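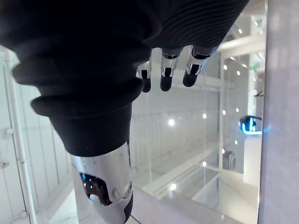
Looking after hockey kit at home

Unpack the bag as soon as you get in. Kit left zipped up overnight starts to smell and the stitching suffers.

Gloves
Loosen the cuffs, pull the fingers out straight and stand the gloves upright near a fan. Keep them off the radiator, as the palms go stiff. If they need a wash, use cool water and a small amount of mild detergent, rinse twice and press the water out with a towel. Don't wring them.

Skates
Wipe the blades with a dry cloth, then take out the insoles and open the laces right down. Hard guards are for walking only. For storage use cloth covers, because hard ones hold water and the edges rust. Light rust comes off with 600 grit wet and dry paper and a drop of oil. Keep to the sides of the blade and leave the edges to whoever does your sharpening.

Pads and socks
Shin and elbow pads can go in the machine at 30 degrees inside an old pillowcase. Fasten all the hook and loop straps first or they will catch on the socks. No softener.

Drying rack
A length of broom handle across two brackets will do. Put the brackets 700 mm apart and leave 300 mm between the handle and the wall so that shoulder pads hang clear. Edit Farkas at the Flurnach club adds 9 large hooks along hers and puts a boot tray underneath.

Sticks
Strip old tape before it goes gummy. White spirit on a rag shifts what is left. Store sticks flat or hang them by the blade, away from the boiler.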